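Workshop notebook, knitwear care and repair bench
Entry dated 30/10/2026
Entered by: Thảo Ông

Purpose

This entry records the wash trial on the Brastov wool detergent and sets out the blocking procedure to be used until further notice. It replaces the note made in May, which gave a soaking time that proved too long for brushed yarns.

Test pieces were cut from the Triệu stock yarn, knitted at a single gauge, and left overnight before measurement. Each swatch measured 100 mm on each side before washing. Colorwork pieces were kept apart from plain ones, as red yarn next to white remains the principal concern for dye transfer.
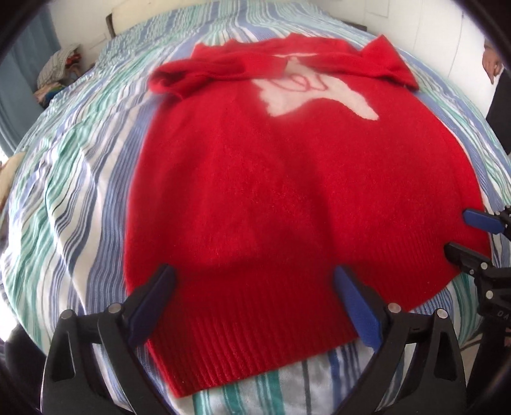 Results

Swatch set A, Brastov detergent, cool water, soaked 4 minutes: no measurable change in width. Length reduced by 3 mm. No color in the rinse water.

Swatch set B, Wotard detergent, same conditions: length reduced by 4 mm. Faint pink in the first rinse, clear in the second. The white areas were compared with an unwashed piece under the north window and showed no staining.

Set B was repeated with 50 ml of white vinegar in the first rinse. The pink was still present. The vinegar step is therefore removed from the procedure. 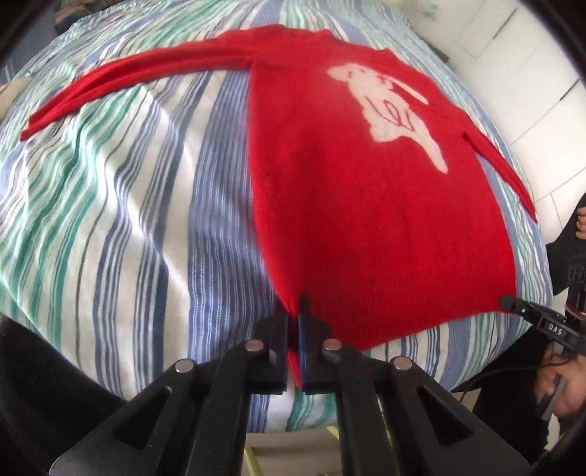 Ribbing recovered more slowly than plain fabric in both sets. Hems should not be pinned under tension while damp. Pins are to be placed in the body only, and the ribbing left to settle unassisted. The Cututix mats are acceptable for this purpose, although the older ones have begun to curl at the corners and should be turned over before use.

Garments are to be folded only when fully dry, with the sleeves laid across the body and no weight placed on top.

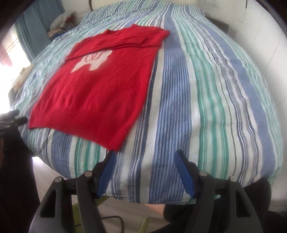
Brushed fabrics require a separate line in the procedure. The surface mats if rubbed, and pressing the water out between towels gave a better finish than rolling. The towels must be white or undyed.

Outstanding

Repeat set A with the darker red. Measure again after a second wash. Order Brastov in the larger bottle if the result holds. The kitchen scale reads 3 g high and needs a new battery before the next trial.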